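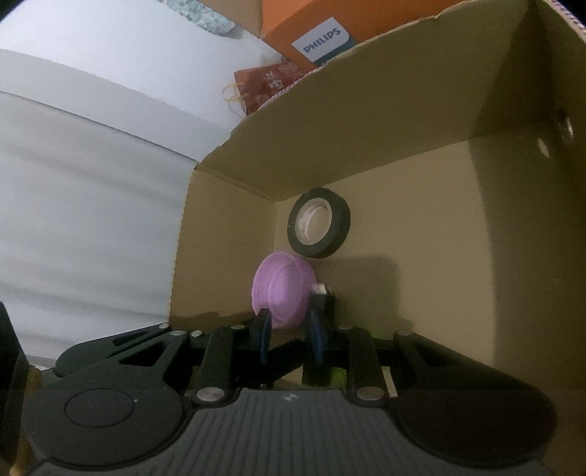
4.2 Grasp Timing from Wrist Views

Figure 3. Wrist view from the hand-held tool. The fingers are on either side of a pink-purple round object standing on edge in a cardboard box, with a roll of black tape against the back wall.

The Hosen policy receives only the wrist image and the measured finger opening. Demonstrations were recorded with the hand-held tool and replayed through the Tesus controller without changes to the finger commands. The training set holds 2437 demonstrations, of which 34 were kept aside for tuning the closing threshold.

Box interiors proved harder than open tables. As Figure 3 shows, the fingers hide part of the target, and the side wall of the box falls into shadow. Early versions of the policy often closed too soon in such views. We therefore added a second output that predicts the time left before contact, in control steps, and trained it jointly with the motion output. The fingers close when the predicted value stays below 2 steps for 7 consecutive images.

The planner treats the walls of the box as fixed obstacles and the flaps as soft ones, which may be touched at low speed. Wall positions are estimated once, before the tool enters the box. Labels for contact time were checked by Unathi Zulu using the Saragih annotation tool. Cases in which the fingers touched a wall before the target were kept in the training set and marked separately.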